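Drendero opens spring flower range to Dakville shops

Drendero will supply cut tulips and ribbed vases to shops in Dakville from March, the company said. The first delivery is 3,000 stems – all grown at its Navley site.

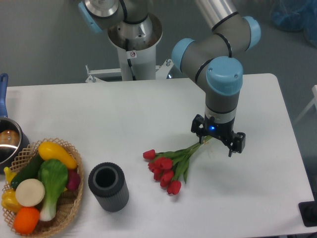 Red tulips with a dark gray ribbed vase.

“People want flowers they can put straight on the table,” said sales manager Ermira Angelovski.

Vases are sold separately. Shops can order through the Navley office until 3 p.m.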